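Evaluation of the Goruveo gripper kit, student project report, Nudstead

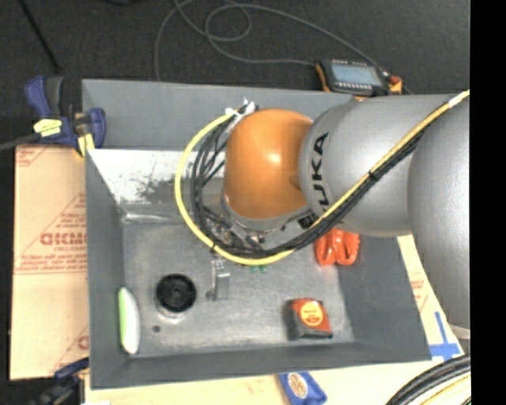
Our supervisor remarked after the first draft that a kit should be judged by the time a beginner needs with it, and that the price matters less. We agreed and changed the plan of the report.

The Goruveo kit is sold by Camero for 320 pounds. It contains the orange two-finger gripper, a tool plate and a licence for the software. We used it on the KUKA arm with mixed small objects in a metal tray, among them a tape measure and a small bracket.

Mounting took us 3 hours. The manual has 25 pages, but the wiring is explained on only one of them. Each object was tried 7 times. The tape measure was the easiest to programme. For the bracket we had to change the approach angle, and the manual gives no advice about this. Camero answered our email in February and sent a corrected wiring page.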